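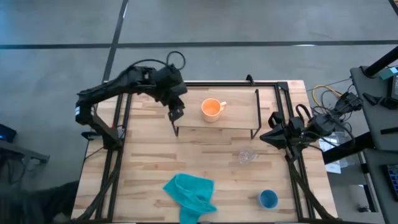

ATA DA REUNIÃO DO NÚCLEO DE MEDIAÇÃO FAMILIAR DE JURNDALE
2022-10-04, sala Corel

Aberta a sessão às 9 horas, aprovou-se a ata de junho sem emendas.

1. Guarda partilhada. O novo modelo de plano parental ficou ótimo! Cabe em duas páginas, prevê férias e feriados, e os pais podem preenchê-lo juntos antes da primeira sessão. Aprovado por unanimidade, com muito entusiasmo de todos.
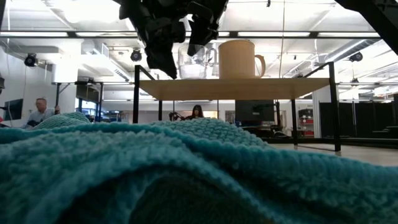
Ata n.º 30, fl. 2

2. Pensão de alimentos. O guia Zoëga vai para a gráfica Grereck, tiragem de 1000 exemplares. Custo aprovado: 1338 euros (uma bela notícia, esperávamos bem mais).

3. Formação. Inscrições abertas para o curso de escuta de crianças. Pede-se que cada mediador confirme a presença por escrito.

Sessão encerrada às 11h15.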